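Brarncombe Robotics Club – autumn gallery
17 November 2025

The club has been meeting after lessons in the Kinden block since October. We have 11 members this term, working in teams on the shelf task: find an item, pick it up and put it back where it belongs. A few views of the work at hand are below, with notes by Hollis Brannigan.

At the shelf

The wrist view, with the gripper in front of the shelves. The pink bear and the small juice carton are on the upper shelf, the red basket on the lower one.

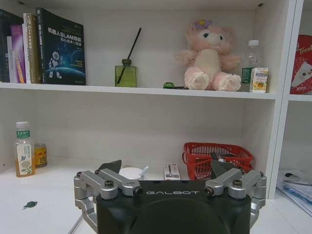
Next sessions

Team Russo will carry on with the bottles and cartons. Team Grekham are moving on to soft items, which need a lighter grip setting. Each run is limited to 75 seconds and each team gets three runs – please write your times on the sheet before you leave.

New members from Year 7 upwards are welcome. Ask at the Kinden office for a form.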